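Kumsa Recipe Notes, data card

Version of December 21, 2023

What is in this package

Kumsa is a collection of short cooking notes, written by home cooks in the towns of Umora and Skollar. Each note is a plain text of one dish: what goes in, how long it stays on the fire, and what the cook does when something is missing in the kitchen. We collected 2,040 notes. After cleaning, 1,917 remained, and these are the ones you download.

The notes are in English. Many of them were first told in another language and the cook translated them alone, so the grammar is not always correct. We did not repair it. We repaired only spelling mistakes which changed the meaning, for example "flower" where the cook wanted "flour".

Files

notes.csv — one row for each note
ingredients.csv — one row for each ingredient in each note
units.txt — the list of kitchen measures and how we read them
changes.txt — what is different from the June version

The columns in notes.csv are note_id, town, dish, text, season and source. Town can be empty. Season is empty more often than we would like, as cooks write "in winter" only when the dish is strange in other months. Source says if the note came on paper or was typed in our form.

How the notes were cleaned

First we removed notes which were the same word for word. Then we removed notes shorter than 70 characters. A note of this size is usually only a title and a greeting. After this we read everything one time from the beginning to the end, and took out private things such as phone numbers and addresses of relatives.

Two notes for the same dish are kept if they come from two different cooks, even when they differ only in the amount of salt. Please do not merge them. The dish column uses the name that the cook gave, so the same bean soup can appear under several names. 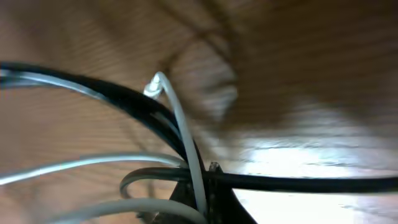

Jimeo wrote to us after the June version that a "glass" in Skollar is bigger than a "glass" in Umora, and that our one value for both made every Skollar dough too dry. This was correct. In the present version units.txt has two lines for the glass, and ingredients.csv takes the line that belongs to the town. When the town is empty, the amount in milliliters is empty too. The original words of the cook stay in the column amount_text in all cases.

The spoon is still a problem. Some cooks write "spoon" and mean the big one for soup, others mean the one for tea. We decided from the ingredient: for oil and flour it is the big spoon, for salt and spices the small one. For sugar we could not decide, and the amount is left open.

Known limits

Baking is stronger in the collection than meat or fish. Oven heat is often given as "medium" or "strong", and we did not change these words to degrees. Cooking times are those of the cook and we did not test them. Do not use this data to advise people with allergies — cooks forget to mention nuts, and sometimes they say only "the usual filling".

The first plan was to stop at 2,000 notes. The last group came in one envelope from Umora and we did not want to send it back, so this group has more holiday dishes than the others.

Use and credit

You may copy, change and share the files, also for paid work. Please write "Kumsa Recipe Notes" and the version date near your results. If you find a mistake, send us the note_id together with the wrong line and we will look at it before the next version.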